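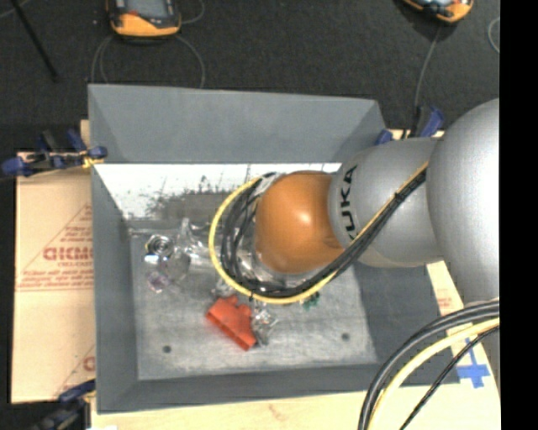

Betreff: Re: [kisten-und-wannen] Graue Wanne, Kratzer und schräge Wände

Hallo Drita, hallo Liste,

Drita Živković schrieb:
> Wir haben für die Ausgabe eine große graue Wanne mit schrägen Wänden
> übernommen und kippen da jetzt alle Kleinteile rein, die vorher in
> 14 kleinen Kästen lagen. Grundsätzlich prima, aber der Boden sieht
> nach kurzer Zeit schon ziemlich mitgenommen aus. Lohnt es sich, da
> eine Matte reinzulegen? Und wie kriegt ihr die dunklen Stellen weg,
> ohne alles noch mehr zu verkratzen? Ich hab keine Lust, jeden Abend
> zu schrubben.
> Grüße aus Dronau, Drita

oh, da bist du bei mir richtig, mit so einer Wanne lebe ich jetzt schon ziemlich lange zusammen! Bei uns ist der Boden inzwischen überall matt und fleckig und hat einen Haufen feiner Kratzer, und zur hinteren Wand hin sitzen dunkle Sprenkel und Schrammen, links von der Mitte am dichtesten. Ich hab mich anfangs auch furchtbar darüber geärgert und mir dann irgendwann gesagt: das ist eine Wanne, da kommen Sachen rein und wieder raus, die darf so aussehen.

Trotzdem zu deinen Fragen, der Reihe nach.

Matte: hatten wir, ist wieder draußen. Wir hatten eine Gummimatte von Hamar, 6 mm dick, und ich fand die Idee toll (war leise, das muss man ihr lassen). Leider rutschen kleine Teile unter den Rand, vor allem vorne, wo die Wand schräg auf den Boden trifft. Beim ersten Saubermachen haben wir darunter eine halbe Handvoll Scheiben und Muttern gefunden, die im Bestand längst als verbraucht ausgetragen waren. Wenn du es doch probieren willst, dann schneid sie wirklich knapp zu und kleb sie nicht fest! Lương hat bei sich eine festgeklebt und zwei Nachmittage lang Kleberreste abgerubbelt, den Ärger würde ich mir sparen.

> Und wie kriegt ihr die dunklen Stellen weg

Kommt drauf an, was es ist. Abrieb geht bei uns mit lauwarmem Wasser, einem Schuss Spülmittel und einem Mikrofasertuch meistens runter. Für das Hartnäckige nehme ich einen weißen Schwamm (den weichen, auf keinen Fall den grünen, der macht dir sofort ein neues Kratzermuster) und wische immer in derselben Richtung. Echte Kratzer bleiben natürlich. Ich hab einmal mit Polierpaste angefangen, an einer Stelle so groß wie eine Postkarte, und danach hatte ich eine hübsch glänzende Postkarte in einem grauen Boden - sah viel schlimmer aus als vorher. Lass es.

Jeden Abend schrubben musst du übrigens nicht. Wir fegen mit dem Handfeger aus, wenn neue Ware kommt, und wischen alle 2 Wochen richtig. Seitdem ist Ruhe.

Was ich viel wichtiger finde als die Optik: überlegt euch, wie voll ihr die Wanne macht. Die schrägen Wände sind ja dafür gut, dass alles zur Mitte nachrutscht, und das klappt bei uns auch wunderbar, solange nicht zu viel drin liegt. Wir hatten sie am Anfang bis weit über die Hälfte gefüllt, und dann liegt unten eben das, was seit Monaten keiner mehr angefasst hat. Jetzt kommen höchstens 40 Teile auf einmal rein, der Rest bleibt im Regal in den Kartons. Klingt nach mehr Lauferei, geht aber schneller, weil man nicht mehr wühlt.

Noch was zum Licht: schau mal, ob bei euch die Lampe direkt auf den Boden strahlt. Bei uns zieht sich unter der hinteren Wand ein ganz heller Streifen quer durch, und auf dem sieht man jeden Kratzer doppelt so deutlich. Vielleicht ist deine Wanne gar nicht so schlimm dran, wie du meinst :-)

Eine Frage hätte ich selbst noch in die Runde: Hat jemand von euch mal die Einlegerahmen von Lernus ausprobiert? Die sollen sich mit einem Griff rausheben lassen, aber ich finde nirgends, ob die auch bei schrägen Wänden halten oder nur bei geraden. Im Juni wollen wir hier umräumen und ich würde gern vorher bestellen.

Und Drita, behalt von den 14 Kästchen ruhig ein paar! Für die Mini-Schrauben sind sie einfach besser, die findest du in der Wanne nie wieder.

Viele Grüße
Anke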